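Grulura list archive: storage and tableware
August 2020
Posted by: list member, Travberg

Re: Nesting order for mixed bowls and small cups

An earlier message said:

> We are rewriting the put-away sheet for the shared kitchen at Parsa.
> The plastic tableware is a mix of wide bowls and small cups, bought
> at different times, and the stacks never come out the same way twice.
> Is there any sense in sorting by color, or should it go strictly by
> diameter? Our shelf is deep enough for 2 rows. Also, does anyone
> nest cups inside bowls, or is that asking for trouble?

Diameter first, color second. We tried color alone at Travberg for one season and dropped it. Two bowls of the same color are usually the same size, but two bowls of different colors may also be the same size, and the color rule then splits a stack that ought to stay together. A stack of equal diameters stands straight. A stack with a small bowl under a large one leans, and the large one takes the load on its inner base instead of its rim.

The procedure we settled on has six steps:

1. Put everything out on a cloth, open side up, with space between pieces.
2. Check the inside of each bowl in good light. Anything with residue goes back to the sink.
3. Pick out the largest bowl. It goes at the bottom of its stack.
4. Group the remaining bowls by rim diameter, measured across the outside edge.
5. Within a group, put like colors together.
6. Do the cups last, on their own tray.

A cloth matters more than it sounds. Plastic slides on a bare tabletop, and a dark cloth makes light crumbs easy to find.
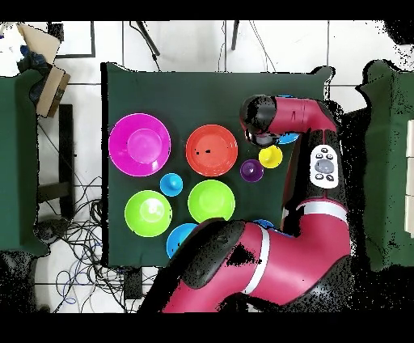
Color does have a use at the checking stage, when the pieces are laid out and nothing has been stacked yet. Matching bowls can be spotted at once and tried against each other before anything else is measured. The two lime-green ones are of similar size and make an obvious pair, and the magenta one is the largest, so it is the base piece under step 3. The orange-red bowl has a few small dark specks inside, and under step 2 a bowl like that is set aside before sorting continues. The purple and yellow cups are small enough to drop into any of the bowls, and that brings me to your last question.

We do not nest cups inside bowls. It saves height on paper, but the next bowl then rests on the cup and the stack rocks. With cups that have a raised center, the contact area is smaller still. If shelf height is the limit, use a shallow tray for the cups and slide it in front of the bowls. With a shelf that takes 2 rows, that gives you bowls at the back and cups at the front, and the cups can be reached without lifting anything.

On measuring: a rigid rule across the rim is good enough. Write the diameter on the shelf label, not on the bowl. Marker came off ours in the wash. Our label set has 113 entries, including lids, and follows the numbering in the Zeritora inventory sheet. Plastic bowls begin at 1000, which leaves the lower numbers for glass and metal. If Parsa already has its own numbering, keep it and add a diameter column.

I will post our label template in September, once the lid entries have been checked. If you measure your bowls before then, please send the rim diameters to the list, with a note on whether they were taken inside or outside the edge.

Last updated: same month as posting
Contact the list owner | Copyright Grulura list archive | Back to top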